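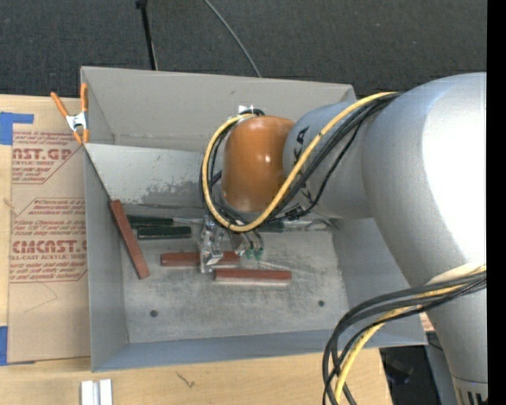 *Un bac de métal gris sur une table en bois clair.*

On me demande souvent s'il faut réserver ses hébergements avant de partir longtemps. Je réponds non, et je me fais mal voir. La mode est au voyage verrouillé : chaque nuit payée, chaque train choisi, un tableau partagé avec la famille. Je pense que c'est une erreur, et une erreur chère.

L'hiver dernier, j'avais prévu 11 jours à Surport. Au bout de trois, j'avais fait le tour du front de mer et du marché, il pleuvait, et la seule chose dont les gens parlaient au petit déjeuner était Museleck, de l'autre côté du col. J'avais payé mes nuits d'avance, sans annulation possible. Je suis resté. J'ai lu deux romans et mangé trop de friture. C'était une semaine correcte, mais ce n'était pas pour cela que j'avais quitté mon travail.

L'argument contraire, je le connais : on paie moins cher en s'y prenant tôt. C'est parfois vrai pour l'avion. Pour une chambre, beaucoup moins. À Museleck, où j'ai fini par aller, la pension Yüksel affichait 114 pour trois nuits sur internet. Au comptoir, le même soir, on m'en a demandé moins, petit déjeuner compris — et une chambre sur cour, que le site ne proposait pas.

Il y a des exceptions. La première nuit après un long vol, je la réserve toujours. Les jours de fête aussi, et les îles en pleine saison, quand le dernier bateau repart à 8 heures du soir et qu'il ne reste que la plage. Avec des enfants, je ferais sans doute autrement.

Mais on confond sécurité et habitude. À Zedstead, un dimanche, tout était complet près de la gare. J'ai marché une heure avec mon sac, j'ai demandé dans une boulangerie, et j'ai dormi au-dessus d'un garage. Le lit était mauvais. Je me souviens pourtant de cette rue mieux que de tous les hôtels du mois.

Le budget suit la même logique. Je garde 1000 euros de côté, auxquels je ne touche pas, pour un retour précipité ou une nuit trop chère. Cette somme me coûte moins que les réservations que j'ai perdues en changeant d'avis. Je conseille de commencer petit : une semaine, deux villes, la première nuit payée et le reste ouvert.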